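Dec 4, 2023

Second week on the rover since the rebuild. I got to the workshop early and redid the steering mount, which had worked itself out of line again in November. The old bolts went in the scrap tin. New ones are a size up, with lock nuts, and I put a washer under each. Zahira printed another spacer for me out of the leftover filament. It took 10 tries with a file before it sat flat.

Then the software. The drive program was asking for a new picture every 100 milliseconds and the little computer was falling behind. I set it to 200. The log from the last run had 1,824 lines in it and most were the same warning about the left wheel encoder. I cleaned the connector and taped the cable down so it stops rubbing on the chassis.

The job now is getting it to hold a line on the open road, with the stone wall on the right and the trees on the left. The dry stuff along the foot of the wall is what worries me. It makes a wavy edge, and the program wants one straight edge to follow.

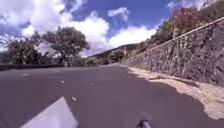

Dima Jaber wrote back that I should forget the wall and have it follow the top of it, "because leaves move and stone doesn't." She also thinks the speed limit in the code is too high for a first long run. I cut it by half.

Still to do: charge both packs, find the short antenna, ask Juwita if I can have the bench again tomorrow. Zahira wants her calipers back. Left the steering servo unplugged overnight.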